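Indeck H3 robotic hand - product page and safety notice
Sold and supported by Windano, Sodport
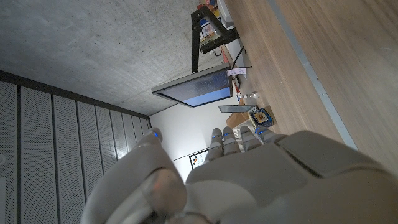
The H3 is supplied with the wrist coupling, one power lead, one data lead and a printed setup sheet. It fits the Cele arm range without an adaptor. Part number 2212.

Safety notice, 27 February 2021

Please read this before using any H3 with controller software older than release 341.

We have had 3 reports of the thumb closing without a command after an emergency stop was released. In each case the hand had been stopped part way through a grip. When power came back, the controller tried to finish the old movement. One person had a bruised finger. The other two cases damaged the item being held but hurt no one.

Johannes Shabalala in our workshop repeated the fault on a bench unit. The stop button cuts power to the motors as it should, but older software keeps the last grip command in memory and sends it again at restart. The fault is in the controller and the hand itself does not need to be returned.

What to do now
Install release 341 from the support page. It clears all stored commands when the stop is pressed.
Until then, switch the controller off at the mains after every emergency stop and wait 20 seconds before switching on.
Keep hands out of the grip area until the controller shows Ready.
Do not rely on the lights on the digits as a sign that the hand is safe to touch. They are not part of the safety circuit.

If you cannot update
Controllers bought before August 2019 have a smaller memory card and will not take the new release. We will swap the card free of charge. Send us the serial number, which is on the underside of the controller, and allow a week for delivery - longer if you are outside the UK.

Stock and orders
New units are on hold until the controllers in our store have been updated. Existing orders keep their place and will not be charged until they leave us.

Questions about the fault, or a report of a similar one, should go to Fengying Cao on the support desk. Please include the software release and what the hand was holding at the time.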